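Work, Technology and Automation
Unit 6 handout: Can machines do chores yet?
Instructor: Lakshmi Gounder
Section leader: Bülent Uysal

Read before Monday's section. The Değirmenci chapter is still required; this handout goes over the part most of you found hard in September and adds material on furniture, which the chapter skips.

1. What the question means

"Can a robot do housework?" is a bad question as it stands, and most of the argument over it comes from people answering different versions. One person means: has any machine, anywhere, ever folded a towel? Yes, many times. Another means: could I buy one, leave for the day, and come home to folded towels? For almost everyone reading this, no. Press coverage slides from the first to the second, sometimes inside a single paragraph.

For this course, use the following working definition. A machine can do a chore when it finishes the chore in a place it was not set up for, with the objects that happen to be there, without a person standing by to fix things, and at a cost somebody would pay. You may quarrel with any part of that in your response paper. Please don't drop a part silently.

Note how much the phrase "standing by" covers. Elaheh Heydari's guest lecture made this point about warehouse pilots. A cart that calls for help six times a shift may look fine in a report, but each call is a person walking over, and those minutes usually land in some other department's budget. Ask for the call log. If there isn't one, write that down too.

2. Why the dishwasher doesn't count (or does)

Dishwashers and washing machines are robots in the only sense that has ever mattered to household labor. They took a hard job and did it in a sealed box where nothing unexpected could get in. What was left over for people was the loading, the unloading, the sorting and the putting away. Those leftovers are exactly what the current projects are after, and they are left over for a reason: they happen outside the box.

Shop floors went through the same thing. Welding and painting were automated early. Moving a chair out of the way so the sweeper could get by was not.

3. Handling large, awkward things

Chairs deserve more attention than they get. An office chair rolls, swivels, and often tilts. Take hold of one arm and pull, and the seat may turn before the base moves. A person corrects for this without noticing. A machine has to sense the turn, decide whether it matters, and change its pull, and it needs two hands that agree with each other.

One approach now popular is to have people do the job while holding the same kind of gripper a robot would carry, and to learn from the recordings. The person supplies the judgment and the tool supplies the limits of the hand.

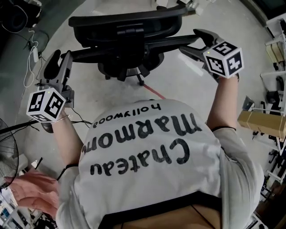 Photo: Yavuz Kırmızıgül / Drasska. Used with permission.

Look at where the effort comes from. There is a gripper in each hand, with the jaws set against the two arms of the chair, and the wearer of the Chateau Marmont shirt is leaning forward with the whole upper body over the job. The patterned cubes on the grippers are markers of the sort used to work out where each tool is in space. They can give position. Ask yourselves what they can't give: how hard the jaws press, how much weight is going through the back and legs, when the person felt the chair start to slip or turn. Some of that can be added with other sensors. A good deal of it is usually guessed at.

So when a group says its system "learned from people," ask which parts of the people. I am not saying the method is worthless. It is cheaper than driving a robot arm by remote control all day, and it gets recordings out of real rooms, clutter included. My complaint is with what gets claimed afterward.

4. A worked case: reading the numbers

The Trovik project report (in the course packet) says its recordings total 1,796 attempts at household and office tasks, of which 1,534 were kept for training. Before going further, stop and ask what happened to the rest. The report says "unusable" and leaves it there. Unusable could mean a dead battery. It could also mean that the person using the gripper failed at the task, and in that case the discarded recordings are the most interesting ones in the set. If a human with a human brain can't move the chair with those jaws, we have learned something about the jaws.

Next, the report says the trained robot was tested on some 327 trials. All of them took place in two rooms, and both rooms had been used for recording. Under our definition this tells us very little about a third room.

Volkan Akyol's reply, also in the packet, is the best case for the other side. He argues that early tests are always narrow and that judging them by a finished product's standard is unfair. I agree with the first half. The second half would persuade me more if Trovik's own summary page didn't use the words "home-ready."

5. Questions to ask of any demo video

Was it sped up? Look at people, fans or clocks in the background.
How many takes were there?
Who put the objects where they are?
Does the video show the end of the chore, or stop once the hard-looking part is over? Clearing a table includes wiping it.
What would have broken if it had gone wrong?

The Berkitz clip we watched in class fails on the first and the fourth. It is still worth watching again for the grasp on the mug, which is very good work.

6. For section

Choose one chore you did this week that took under ten minutes. Write out every step, including the ones you did while thinking about something else. Mark each step you believe a machine could do today in your own home, and say what evidence you have. "I saw a video" is allowed as evidence, but then apply the list in part 5 to it.

One page, typed. Bring a paper copy to Bülent's section, as he does not take these by email.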